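Home Opinion House & Yard Letters Archive

In Defense of the Fake Flower

By Guadalupe Nava

Last updated December 9, 2020

My mother-in-law believes that a fabric rose in the front hall is a kind of lie told to guests. I have kept fabric roses in my front hall since April, and the guests have held up well.

The case against artificial flowers is mostly snobbery with a little dust on it. A real bouquet costs me $30, drinks like a sailor, and spends its last days dropping bits of itself into the butter. We call this beauty. When a cloth one sits there minding its own business, we call it tacky.

I will grant that the leaves are a nuisance. They come off the stems if you look at them sternly, and any afternoon of arranging ends with greenery all over the table. But the petals have gotten good. Get your nose right up to one and you find plain honest weave, like a shirt.

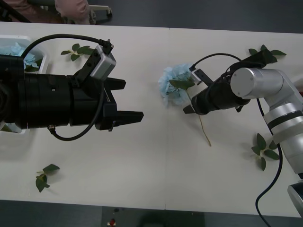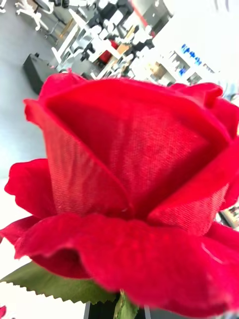 My friend Sunita Zamora objects that they don't smell. Neither does my lamp. She also says they never change, and here I think she has confused a centerpiece with a hobby. I have enough things in the house that change. One of them is fourteen and has stopped eating soup.

What I won't defend is the glued-on dewdrop. Somebody thought that up, and somebody else approved it. A fake flower should have the decency to be dry. Dust it twice a year with a soft paintbrush, and keep it away from the stove.

Recent in Opinion
The Guest Towel Has Gone Too Far
Who Needs 200 Cookie Cutters?
Letters: Lino Lombardi on Gravel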